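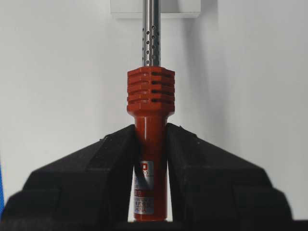 14 Jul 2019
By Auður Bergmann

Most people I know own one soldering iron and do not like it. They bought it for a single job, a loose headphone wire or a dead toy train, and it has lived in a drawer ever since with its cable wrapped round the barrel. When they bring it to me they say they are no good at soldering. I look at the iron and I usually disagree. A plain iron with a red handle, a ribbed collar and a few rows of small holes in the lower part of the barrel will do nearly everything a household needs. What lets people down is the state of the tip and the place they keep the tool.

I have mended radios and lamps in Plutdale for 17 years, first for other people and now mostly for myself. In that time I have been told again and again that I should buy a proper station with a digital display. I did buy one, in January, from the Bech catalogue. It is a good machine and I use it for fine work. For a kettle lead or a guitar socket I still pick up the simple iron, and I think beginners should do the same.

The case against cheap irons is that they have no temperature control. This is true. You plug them in, they get hot, and they stay hot until you pull the plug. But a person joining two wires does not need to choose between 88 settings. They need clean metal, a little flux and enough patience to heat the joint before they feed in the solder. A display teaches none of that, and it gives the beginner something to fiddle with when the joint goes wrong.

My old colleague Baldur Thorlacius takes the other side. He says a cheap iron lifts tracks off circuit boards and puts people off for life. He has a point about boards. I would not hand a 60 watt iron to somebody repairing a phone. Most of what breaks in a house is a wire that has come off a terminal, though, and a wire is forgiving.

What I care about more is the collar. The collar is the wide part between the hot barrel and the handle, and on a decent iron it has ribs or gaps so that less heat gets to your fingers. Look at it before you look at the price. A thin, flat collar lets your hand slide forward, and I have the scar to show for it.

The second thing is where the iron rests. I see people prop them on saucers, on the edge of a tin, once on a folded newspaper. A coiled metal stand costs very little. Screw it to a board so it cannot tip over, and keep a damp sponge beside it.
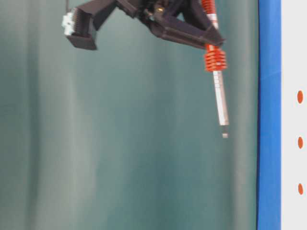 Keep the tip tinned

A new tip is bright and a neglected one goes black, and solder will roll off a black tip like water off a plate. Wipe it, put fresh solder on it, and leave that solder there when you switch off. It takes a few seconds. I would put this on the front of every packet if Gunderberg or any of the other shops would let me.

Then let it cool in its stand before it goes back in the drawer, with the cable coiled loosely next to it. Winding a cable round a warm barrel has finished off more irons than old age has.

I don't expect Baldur to agree with any of this. He has already offered me his second-best station, and I have said no twice.

Contact the editor | © 2019 Nolow Notes | Back to top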